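Wine bottle

A wine bottle is a glass container for storing, moving and serving wine. The standard size holds 750 millilitres, and a case usually has 12 or six bottles.
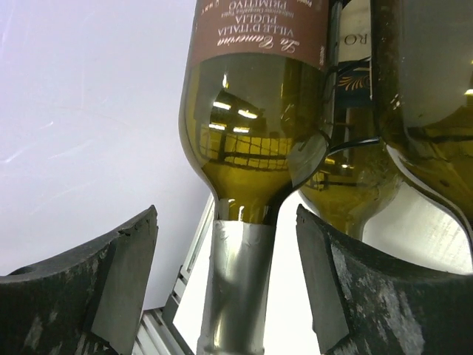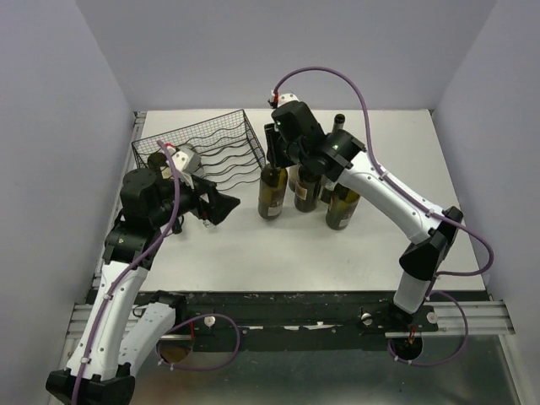 The parts of a bottle are the base, the body, the shoulder, the neck and the mouth. The shoulder may be high and round, as in the Bordeaux type, or long and sloping, as in the Burgundy type. Green glass is common for red wine — it keeps out a part of the light. The closure, a cork or a screw cap, is often covered by a capsule of foil or plastic.

Labels on Italian wines may carry the words Indicazione Geografica Tipica, a class for wines from a named area. Primitivo is a dark grape grown mostly in Puglia.

Empty bottles weigh from 300 to more than 900 grams. Bottles closed with cork are normally stored on their side, so that the cork stays moist. Those with screw caps can also stand upright.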